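Speaker notes - spring public health meeting, afternoon session
Talk title: What does a wellness screening program buy you?
Speaker: Haruna Nagano

Start on time, 2:00 p.m., even if people are still finding seats. Skip the bio, it's in the program.

Open with the Dornine claim. They say their workplace screening package "finds disease early and saves lives." I have read their report twice. The first half of that sentence is probably true. The second half has no numbers behind it at all. Pause, then say that finding disease early and helping someone are two separate things, and most of the talk is about the gap between them.

Disclose: no money from Dornine or Drukis. I did sit on the review panel for the Nishimura county pilot, unpaid, and I voted against extending it.

The pilot. 3000 adults offered a blood pressure check, a blood sugar test and a questionnaire at work. Don't read out the questionnaire. If asked, it was too long and the sleep questions were badly worded.

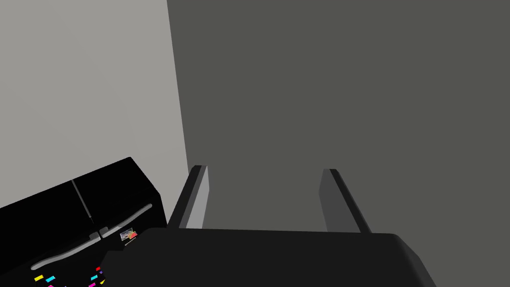
Who showed up? Mostly people who already had a doctor. Shota Hoshino did the comparison with clinic records and deserves the credit for it, so say his name here. The night shift hardly came. The booths closed at 5 p.m. and the shift started after that. I raised this in the planning meeting and was told that "outreach messaging" would take care of it. Go easy on the sarcasm, two of the planners will be in the room.

Lead time. This always takes longer than I plan for. Use the train example: if you board one stop earlier, your ride is longer, but you get to the same place at the same hour. Survival measured from the date of diagnosis goes up when you move the date of diagnosis. Ask for a show of hands on who has seen a survival figure used this way in a press release. Wait for the hands.

False alarms. One high reading in a noisy break room is not high blood pressure. The pilot sent people home with a letter after a single reading. Junpei Ebihara took the phone calls that followed and kept notes on them, and those notes are the best thing to come out of the project. Quote only the short one: "Am I allowed to go to work?"
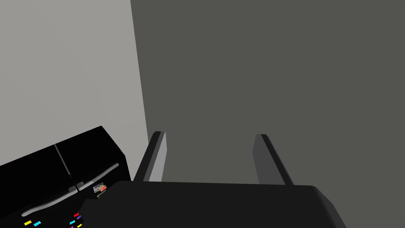

Page 3

Follow-up. Drukis sold the county the tracking software. A case was marked "closed" once a letter had been mailed. I'll say that again slowly. Mailed, with no check on whether anyone opened it, called a clinic or got an appointment. The closing rate looked wonderful.

I asked for the number of people who started treatment and stayed on it. Still waiting. Sadao Kikuchi thinks it could be pieced together from pharmacy records. I doubt it, but he is more patient than I am and he may be right.

What would change my mind - be fair here, people tune out if I only complain:
- a comparison group chosen before the results come in
- outcomes we'd care about, such as strokes and hospital stays
- the cost of repeat tests counted in, including the hours people lose from work
- someone other than the vendor doing the math

The Pornico study does the first of these and part of the second. Results were modest. Say "modest" and leave it there. Isamu Tsuchiya reads it more kindly than I do and will probably stand up to say so. Let him, he knows the cohort.

If time is short, drop the next part.

Incentives. Gift cards raised attendance among people who were going to attend anyway. I'd rather see the money go to evening hours at the clinic, though I can't prove that works either, and I should admit it before someone else points it out.

Likely questions: "Isn't something better than nothing?" Depends what the something costs and who gets the letter. "Would you get screened yourself?" Yes, for some things, and name them - blood pressure, cervical, colon. I'm not against screening. I'm against paying for it again without looking.

Leave 5 minutes. Reference list is at the door, and the corrected version of table 2 is on the back.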